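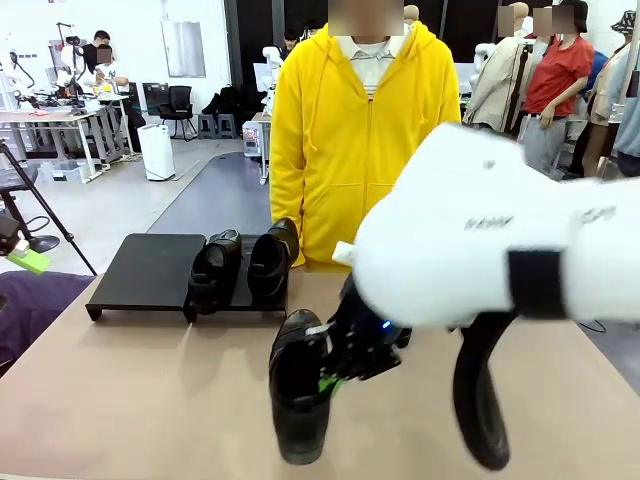 Main Street parking and the one-way trial: your questions

I get stopped about this in the bakery, at the post office and once in the middle of a dentist appointment, so I've put all my answers in one place. I'm Morena Monti, I sit on the Clornach town council for the east side, and I've been part of the Main Street talks from the start. What follows is my own take. Where I know something for certain I'll say so, and where I don't I'll say that too.

What is the council planning to do?

Make Main Street one-way between Ferraro Square and the old Kirkar mill, with traffic running downhill toward the river. It's a trial, so it'll be done with signs, paint and those heavy planters you may remember from the summer market. No digging, no new curbs. If it goes badly we can put the street back the way it was in a weekend.

Has it been approved?

The trial has. The permanent version hasn't, and can't be until the trial is over and there's been a public hearing. I've seen a few posts online saying the whole thing is signed and sealed, and that's just wrong.

When does it start?

March. I'd love to give you an exact day, but the sign contractor hasn't confirmed one and I've learned my lesson about promising dates (sorry again, everybody who turned up for the playground opening). Every address on the affected streets will get a letter before anything changes.

How long will it last?

Until the schools let out for summer. We wanted it to cover ordinary school-run mornings, because that's when the street is at its worst.

Will I lose my parking space?

Depends where you park! On the shop side of Main Street all the spaces stay, and they'll be angled, which squeezes a few more in. On the church side they go, to make room for a wider sidewalk and the bus stop. If you have a resident permit for the church side, it'll work in the Eretti lot behind the library for the whole trial, free, and you don't need to apply for anything. Keep the same sticker on your windshield.

I can't walk from the Eretti lot. What about me?

Please call the town office and ask for a doorstep bay. You don't need a disabled placard for this one, just a short note from a doctor or nurse. Two bays are already marked out by the pharmacy and we can add others. If you get stuck with the form, call me and I'll fill it in with you over the phone – I've done it for my own mother and it isn't nearly as bad as it looks.

Where does the uphill traffic go?

Mill Lane, then left at the fire station. I know. Mill Lane people are not thrilled, and I wouldn't be either. The lane will get a lower speed limit, two speed cushions and a ban on heavy trucks, and the traffic counters go down before the trial begins so we have a proper before-and-after. We counted 1070 vehicles going uphill on Main Street on one school day last fall, and no, they won't all end up on Mill Lane, but plenty of them will. That's the number I'm watching most closely.

What about deliveries to the shops?

Trucks can still stop on Main Street before ten in the morning, in the loading bay outside the hardware store. After ten it's small vans only. The shop owners asked for the ten o'clock cutoff themselves (the first draft said nine, and the florist had a few words to say about that). If your supplier can't make it work, let me know early, while the schedule can still be changed.

Does the bus route change?

Only going uphill. The downhill stops stay put. Uphill buses will use Mill Lane and stop outside the fire station, so if you usually get on at the church you'll have a slightly longer walk. The bus company is printing new timetables, and the drivers will have a stack of them on board.

Can I bike up the street the wrong way?

Yes, there'll be a painted lane for it! This was my favorite part of the whole plan and I fought pretty hard for it. Please go slowly past the angled spaces, because drivers backing out won't be used to looking for you yet.

What does it all cost, and who's paying?

The signs, paint and counters come out of this year's roads budget. The planters we already own. If the trial turns into something permanent there'd be real construction costs, and we'd go after a state grant for those. I don't have a figure for that yet and I'm suspicious of anyone who does.

Did anyone ask us first?

We sent out 1000 survey cards and held an open evening in the school gym. I thought the gym evening was very useful and the cards a bit less so – the questions were wordy and several people told me they gave up halfway. If you didn't get a card, or it went out with the junk mail, your opinion still counts. Write in any time before the trial ends and it goes in the same file.

How will you decide if it worked?

We'll look at the traffic counts on both streets, bus running times, crash reports and what the shops tell us about their takings. There's no magic pass mark. I argued for one and lost, so the council will have to weigh it all up in public at the hearing. Come along and make us explain ourselves.

Are you for it or against it?

For the trial, yes. For making it permanent, ask me in June. I've changed my mind on roads before, and if Mill Lane turns into a racetrack I'll be voting to switch it back.

How do I reach you?

The town office will pass on a message, or come and find me in the library on Thursday evening, six to eight, at the table next to the local history shelves. No appointment needed. If you want to show me a particular corner or driveway, bring a photo or a sketch, or we can just walk over and look at it together.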